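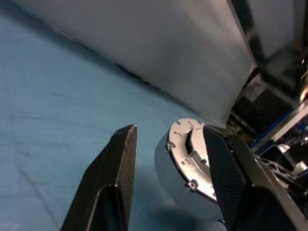

Gripper trials: questions we keep getting

Which grippers are you comparing?
The Illen and the Raveck, both with parallel fingers. The Hodoroagă was on the list until we read its manual.

Why motors?
They are round, heavy on one side and full of things you mustn't squeeze. A wooden block forgives everything and teaches you very little.

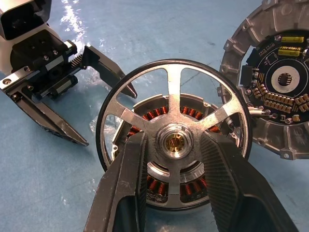
Ridged fingers on an outer-rotor motor, coils showing between the spokes.

How many grips so far?
186, over 4 finger settings. We stopped in August to argue about the spreadsheet.

Do wrist cameras help?
Yes, mostly with the last 47 mm. Before that they give you a fine view of the table.

Does the Estell controller run both?
It says so on the box - we had to write 2 config files to make it true.

Can I have the files?
Ask through the contact form. They are not pretty.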